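Cabinet hardware schedule: hole spacing, backplates, and when to stop drilling

Forum: Casework and Millwork > Hardware and Fitting

14 replies, 6 shown

goler_shop
Posted Thursday, 7:42 AM

I have a run of 99 doors and drawer fronts going into a three-floor rental building. Frame-and-panel, painted. The hardware schedule calls for a single knob per door and a single knob per drawer, centered on the rail or stile. The owner's rep now wants to keep the option of changing to bar pulls in a few years, so she is asking me to predrill a second hole from the back, stopped short of the face, on every piece.

My position is that this is extra labor for a future nobody has priced. A stopped hole in a painted stile is also a place for the face to telegraph if the depth stop slips. Has anyone done this on a job of this size, and what did you charge?

m_correa
Posted Thursday, 8:15 AM

We did it once, on a smaller job. Would not repeat it. The second hole has to assume a center-to-center distance, and the distance people pick is the one in fashion that year. When our client came back for pulls she had chosen a different size, so the stopped holes were useless and we drilled new ones anyway.

If the rep wants flexibility, sell her a drilling template and leave it with the building. Label it by door type. A maintenance person with a template and a sharp brad point bit can do a clean job from the face side in two minutes a door.

Maribel Correa

plumbline_50
Posted Thursday, 9:03 AM

Disagree with the above in part. Template left on site gets lost, every time. I would push backplates instead. One knob hole now, knob on a plate. The plate hides wear on the paint around the knob, and if they later go to another knob with a smaller base, there is no ring to touch up. It also spreads the load a bit on softwood stiles.

It does not solve the move to a two-hole pull, I admit.

iulian_t
Posted Thursday, 11:26 AM

Plates bring their own problem, and it is rotation. A round plate can turn and no one will see it. A square plate that turns two degrees on a grid of straight rails is visible from across the room. With a single through-bolt there is nothing to stop it except friction. On the Montoya job we had callbacks on this for most of a year until we went back and put a small pin behind each plate.

Faceted knobs have the same problem to a lesser degree, and so does any knob with a mark on its face. The eye will compare the mark with the plate edge, and then the plate edge with the rail. Three things to line up on one screw.

Like this:

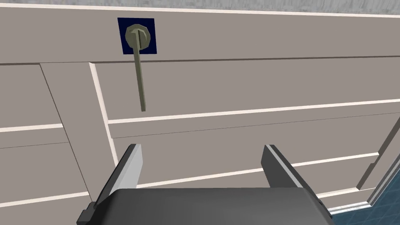
Square navy plate, faceted olive knob, raised mark on the face. Taupe panels.

I ask them to imagine the plate turned slightly and then ask whether they want to pay for pins. Most say yes.

Iulian Tănase

goler_shop
Posted Thursday, 12:10 PM

Useful. How did you pin them? Brad through the plate, or something captive?

iulian_t
Posted Thursday, 12:31 PM

Captive. Short steel pin pressed into a blind hole in the back of the plate, matching hole in the stile. Jig with two bushings so both holes come off one setup. Do not use a brad through the face of the plate -- it looks like a repair. Double-sided tape also works for a while, then it creeps.

plumbline_50
Posted Thursday, 1:48 PM

Tape creeps if the paint has not cured. On a fully cured finish I have plates that have stayed put since I fitted them. I think pins are overkill for a rental. Put a thin rubber washer behind the plate, tighten by hand, then a quarter turn with a driver. If a tenant can turn it after that, the tenant is trying.

m_correa
Posted Thursday, 2:20 PM

A rubber washer lets the plate stand off the face and you get a dirt line. Seen it in kitchens especially.

For the original question: price the second hole as a separate line, per piece, with a note that the center distance is fixed once drilled. When the rep sees it multiplied by 99 she may find she does not need the option.

goler_shop
Posted Thursday, 4:55 PM

Sent it as a separate line. Also quoted plates with pins as an alternate. She has asked for one sample door of each, so I am making a jig tomorrow. Iulian, what pin diameter?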